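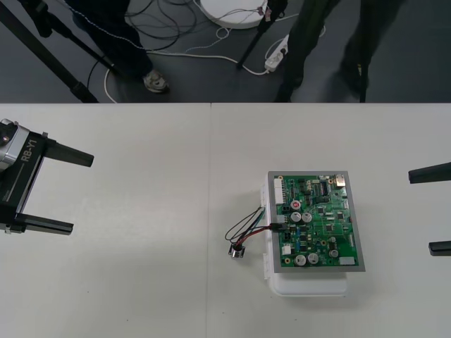 Stemora wedding registration project
Progress report to the Vestwood fund
2024-06-02
Prepared by Hamisi Shemweta

Work this period

The grant pays for help with legal registration for couples in Stindau who married by custom or in a religious ceremony and hold no civil certificate. We have now taken 47 couples through to registration. A further 40 have an open file with us, most of them waiting for a birth certificate or for proof that an earlier marriage has ended.

Rev. Muriithi has let us use the church office for appointments two mornings a week. Couples of any faith or none can come, and this is stated on the leaflet. We printed 2,000 leaflets and have given out nearly all of them, mainly at markets and the clinic.

Joint ceremony

The first joint ceremony went ahead as planned. The registrar arrived late and the last couples signed after lunch. Two pairs withdrew that week over family disagreements about the guest list and have asked to be kept on for the next one. The local paper ran a short piece with the names of three couples, all of whom had agreed to it in writing.

Problems

Lost birth records remain the main cause of delay. The district office now accepts a sworn statement from an older relative, but only if the relative attends in person. We have spent more on bus fares than we budgeted for and have moved money from the printing line to cover it.

One bride's surname was misspelt on her certificate. The corrected copy has been requested and the fee waived.

Next period

The second joint ceremony is set for October. The hall is booked and the deposit paid. We would like your agreement to use what is left under printing for travel, and to reprint the leaflet with the new rule on sworn statements. Receipts for the period are attached separately.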